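# About the Broledeo workshop

Broledeo runs a small manipulation workshop and opens it to visitors in April each year. The current session was held on 11 April 2025. This page sets out who we are, what is demonstrated and how a visit is arranged. 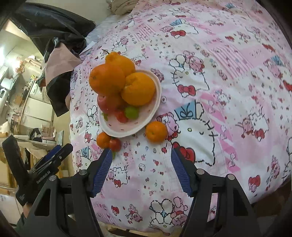
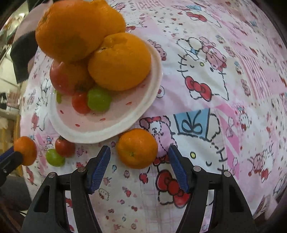

Fruit sorting is the first exercise on any visit. Hand-held two-finger grippers are used, so that a visitor can feel the closing force directly before seeing the same motion repeated by an arm. Large oranges piled on a plate are a harder case than they look: removing one shifts its neighbours. The mandarins and small tomatoes need a narrower opening and a lighter squeeze. A soft patterned surface also moves under the fingertips, and the printed figures on it test whether the vision software separates a drawing from an object. Ribbed blue pads are fitted to the fingers, and visitors may handle a spare pair.

## Staff

Eirini Theodorakopoulos is responsible for the workshop and for the visit programme. Michalis Vrettos maintains the grippers. Kheri Mwakyusa writes the grasp planning software, known internally as Oden. Savvas Vasilakis takes bookings.

## Format of a visit

A visit has 3 parts: hand-held work, a demonstration on the Eshun arm, and questions. Groups are limited to 11. The arm section is watched from behind the yellow line. The archive holds 2000 recorded grasps, of which 546 failed; the failed ones are shown on request and tend to take up most of the question period.

Schools should tell us in advance if pupils have food allergies. Bags are left in the Denik room next to the entrance.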